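4/16/19

Rain again this morning, the soft kind that makes you think you could get away without a coat, and of course I went without one and came home with my cardigan stuck to me. I had gone down to Quansah for yeast and came out with yeast, a bag of plantains, two sorts of tea and a very long talk with Ekua Dogbe about her knees. She is having the left one looked at in August and the right one is apparently jealous. I do love her. I would have stood there another hour if the milk hadn't been getting warm.

The yeast was for the bread, and the bread is what I really want to write down, so I'll remember it next time. I have been trying to make my grandmother's sugar bread for most of the winter, and I have her recipe card, the one with the grease spot right over the amount of flour (it would be there, wouldn't it!). My mother always said four cups. My aunt said five and a bit. I have tried both and everything between, and I've had bricks and I've had puddles, and one that Seidu Nartey very kindly called "a nice cake."

So last night I called Tuva Kristiansen, who baked for 40 years and still gets up at four out of habit, and I read her the whole card over the phone, nutmeg and all. She let me get to the end and then asked what size my grandmother's cups were. Well! I had never once thought about it. I went and stood in front of the cupboard with the phone on my shoulder, and there was the blue enamel mug on the back shelf, the one that came over in the trunk, which I have been keeping buttons in.
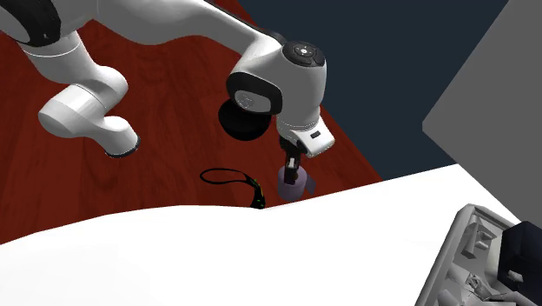 I tipped the buttons into a bowl and weighed out a mugful of flour, and it came to 186 grams, a good deal more than one of my measuring cups holds. Then I did another to be sure, and packed it down a little the way I remember her doing it with the back of a spoon, and I felt quite shaky about it, I don't mind saying. She has been gone so long, and there I was with her mug and a spoon and flour on the phone.

Four mugs this morning, then, with the butter rubbed in by hand, and the sugar, and nutmeg until it smelled like her kitchen. The dough felt different right away. It was soft but it held together, and it came off the board without that awful gluey string I've been fighting since Christmas. I set it by the radiator under the striped towel and made myself go and do something else, so I answered letters.

One was from Kofi Tsikata, a fat one, four sheets on both sides. He has left Coderholm after all and gone to live up at Wutano near his daughter, and he says the hills are wonderful and the bus is terrible. He has a plot for tomatoes and a neighbor with a goat that has opinions about tomatoes. He asked if I still sing. I wrote back that I do, badly, on Tuesdays, and then crossed out Tuesdays, as we keep moving it. I told him about the mug too. He'll remember her bread. He used to find reasons to walk past our house when he was nine or ten, and she would always pretend to be surprised to see him.
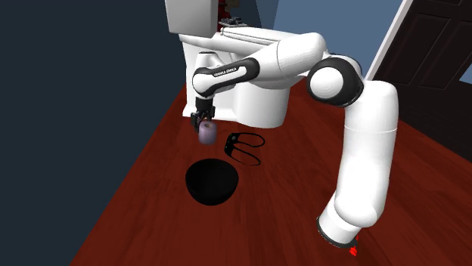 White arm with its black gripper lowered near the toilet, simulated view.

The loaves went in just before noon. I made 2, one plain and one with raisins, and the plain one got a bit dark on the side where the oven runs hot, but oh, the smell of it. I cut the end off far too early, standing up, with butter, and burned my tongue, and it was so nearly right. I think hers had a little more salt. Maybe a little more lemon peel as well, though my mother swore there was never any lemon in it at all.

I wrapped the raisin loaf in a clean towel and took it across to Kwame Aidoo, who turned 87 last week and told everyone he didn't want a fuss, and then sulked when he didn't get one. He ate two slices while I was still taking off my shoes. We listened to the radio and he told me the story of the ferry again, with a new bit about a trombone I am sure was never in it before.

Home by five. Buttons still in the bowl. I ought to find a jar for them, and I must buy more nutmeg, and ask Tuva whether to try the salt first or the lemon. Call her after supper, before she goes to bed.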